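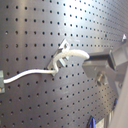
Budgeting for a cable-handling cell

A cable-handling cell is a small robot workplace set up for the routing, hooking and clipping of leads, cords and sleeved wiring. Planning one is mostly a matter of money, bench space and patience, and people who have bought an ordinary pick-and-place arm before are often surprised by how differently the sums fall out. A box keeps its shape when you lift it, bless it, whereas a cable sags, twists and springs back, and a good share of the budget goes on coping with that.

The arm and its fingers

The arm is usually the largest single line on the order, but it is seldom the one that causes trouble later. Reach matters more than lifting strength, as a length of cable weighs very little and the awkward part is getting the wrist round a bracket without knocking it. Fingers deserve their own line in the plan (and a generous one!). Jaws that came with the arm may be fine for a first trial, yet most workshops end up ordering at least 2 further sets, with different tip shapes for thin leads and for thicker sleeved ends. The Anden workshop, whose planning sheets are still passed about, put fingers and tool changes under "consumables" from the very first year, and it is a sensible habit to copy.

Boards, brackets and clips

Perforated and threaded boards are the usual base, because brackets and clips can be shifted as often as the job demands. The outlay here looks small on paper and then creeps. A plan drawn up for the Tidasov bench allowed for 70 brackets and clips in the opening order, and a second order was placed in June, chiefly for spare screws and bent-metal hooks of odd sizes. Anyone drawing up a list would do well to price the fixings together with the boards, and to settle on one hole spacing for the whole bench before anything is bought, so that parts can move freely from one board to the next.

Cable itself should be counted as stock. It picks up kinks and a set from being bent over and over, and a worn piece behaves differently from a fresh one. The Tidasov plan put by 400 metres for the first round of trials, cut to length as needed.
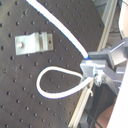
Lucimara Prado, in a note added to the Clodeck planning guide on 30 Apr 2022, wrote that she would sooner see a buyer go without a second arm than without spare cable and a drawer full of brackets, and that every late order she had dealt with was for something small enough to post in an envelope.

Time and people

Hours are the part most often left out. Setting up, teaching the moves and putting the board back in order between trials all take somebody's working day, and it is kinder to everyone to write this down early. The Clodeck guide suggests 3 weeks for settling in before any useful output is expected, with the supplier's visit booked for the middle of that stretch, by which time the questions are better ones.

Buying in stages

Many smaller workshops, the one at Từ among them, buy in stages: first the arm, one board and a modest box of fixings, then cameras and extra fingers once the work has shown what it wants. Staged buying does mean paying carriage more than once, and delivery times for fingers can be long, so the later orders are best pencilled in at the start with a little money held back against them.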